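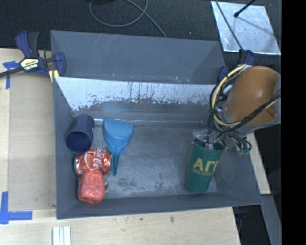
*Blue cup on its side in a gray bin, pale wooden tabletop underneath.*

8 Jul 2025

I've had a few emails asking how the coast trip went, and I kept meaning to answer them one at a time, and then it got to be so many days that it seemed easier (and less embarrassing) to put it all in one place. So if you wrote to me and I didn't write back, I'm sorry, and please take this as your letter.

The short version is that we did Jiladcombe to Brerard, by bus and on foot, in nine days, and I'd go again next week if somebody would water my tomatoes.

## Getting there

I'd booked the early train and then lost my nerve about the connection and changed it to the one before, so I was on the platform in the dark with a cheese roll I'd already eaten half of. The change cost me next to nothing and I slept the whole way down, so I missed the famous stretch by the estuary. Khải Lý, who I've been traveling with on and off since we shared a very bad campsite in our twenties, came from the other direction and got in two hours after me. I used the time to find our room, find the grocery store, and sit on a wall.

Jiladcombe is steeper than it looks on the map. Everything I'd read said "a pleasant stroll from the station to the harbor," and I'd like to meet the person who wrote that and hand them my suitcase. It's the kind of hill where you stop and pretend to look at a house. Once you're at the bottom, though, it's lovely, with the boats knocking together and that smell of diesel and seaweed I've liked since I was little, and I forgave it completely by supper.

We gave ourselves the whole first day to do nothing in particular, and I'd urge anyone to do the same. I used to plan these things down to the hour and I was always tired by the third day. This time we had a late breakfast, walked out along the sea wall and back, bought postcards, and read our books on a bench until the wind got to be too much. Khải bought a hat. It's a good hat! I was jealous of it all week.

## The bus

Almost everybody on this coast gets around with Deltlow, which runs the little buses up and down the shore road, and I want to say a word about them, as I could find so little when I was planning. You can't book. You stand at the stop and put your arm out. There's a pass good for the whole week that you buy from the driver, and he'll write the date on it in ballpoint, so don't put it in a pocket with anything damp. Mine was a blue smear by the fourth day and every driver let me on anyhow.

The number you want is the 186. It goes the long way, through all the villages, where the express stays up on the main road and shows you the backs of hedges. On the 186 you get the sea on your right the whole way north, and people getting on with dogs and bags of compost, and at one stop a woman handed the driver a covered plate through the window and he drove on with it on the dashboard. I've wondered ever since what was under the foil.

Sundays are thin. There's one in the morning and one late in the afternoon and that's your lot, so we stayed put on the Sunday and did laundry in the sink.

## The walking part

We'd planned on walking three of the nine days and ended up walking four, with the extra one coming about by mistake. We got off a stop too early, looked at the path going over the headland, and decided we might as well. I'd been nervous about my knee and it was fine going up and complained the whole way down, so I'd say to anyone with the same trouble that the poles are worth carrying. I went back and forth on packing them. I'm so glad I did.

The highest part of the path is 300 feet above the water, says the sign, and there isn't a rail. It's a wide, grassy path and I never felt unsafe, but Khải isn't fond of heights and walked that bit on the inland side, talking steadily about a television show so as not to think about it. I now know the plot of the entire second season.

What I remember best is the stretch after that, where you come down through gorse into a cove with no road to it at all. We had it to ourselves for an hour. The water was freezing – I went in up to the knees and made a noise I'm not proud of – and afterward we ate squashed sandwiches and got sunburned on one side each, depending on who'd been sitting where.

Bring more water than you think. There's a tap at the chapel marked on the older maps, and it's been taken out. We found the pipe.

## Kubiak

For the middle four nights we stayed at Kubiak, a guesthouse set back from the shore road, up a lane with grass growing down the middle. I'd picked it for the price and because the photos on their page were terrible, which in my experience usually means the food is good. It was! Breakfast came on a tray with a pot of tea big enough for a family, and there was a stewed plum thing I've tried to make twice since I got home and haven't managed. I think there's cardamom in it. If anybody reading this knows, please write to me.

The rooms are plain. You get a bed, a chair, a hook on the door, and a window that sticks. The hot water takes its time. None of it bothered me in the least, but my sister would have hated it, so it depends what sort of traveler you are.

Our neighbor across the landing was Tsutomu Katayama, a retired surveyor doing the whole coast in the opposite direction from us, and he turned out to be the best company. He'd already done the part we had left, and we'd done the part he had left, so we sat up two evenings trading notes across the table with both our maps open. He warned us off the low path after Brerard point, where the mud goes over your boots, and we told him about the missing tap. He wrote everything down in a notebook in tiny, tidy letters. I told him I write a blog and he asked, very politely, who for.

(Hello, Tsutomu, if you found it. The low path was as bad as you said. We went and looked.)

## Brerard

I'd built Brerard up in my head for years, from a calendar my grandmother had in her kitchen, and I was a little afraid of being let down. I wasn't, but it's busier than the calendar. There's a parking lot now where I think the field was, and a great many places selling fudge. Go out past the lifeboat station in the evening, once the day visitors have gone, and it's much closer to what I'd hoped for. The light goes pink on the far side of the bay and you can hear the buoy bell.

We had one fancy dinner there. I won't say what it cost, but I had the crab and I'd have it again. Khải had the fish pie and finished my potatoes.

It rained all of our last full day, hard, so we went around the little museum, where admission is 2 dollars and you're given a laminated sheet to carry with you. It's one room and a staircase. The man at the desk told us they get 100 people on a wet day and hardly a soul on a dry one, and he seemed to be enjoying the crowd. I spent a long time looking at the knots.

## A few odds and ends

I've been asked about money, so: take cash for the buses and the smaller cafés. Every one of the grocery stores took cards.

I packed too many sweaters and not enough socks. I say this after every trip.

The stops don't all have names on them, so follow along on the map or ask the driver to call out. They're very good about it, though one of them forgot us and we had a nice walk back.

If you go in October, as one of you said you might, check that Kubiak is open, as they shut for part of the fall and the dates move around. I'd also guess the cove would be too cold even for knees, but the path should be quieter and there might be blackberries left if you're lucky.

I still have the photos to sort through, and Khải has the better ones and is slow about sending them. I'll put up the headland pictures when they come. Meanwhile the tomatoes survived, the neighbor's cat has moved onto my porch in my absence, and I've got a bag of laundry in the hall that still smells of the sea, so I'd better go and see to that.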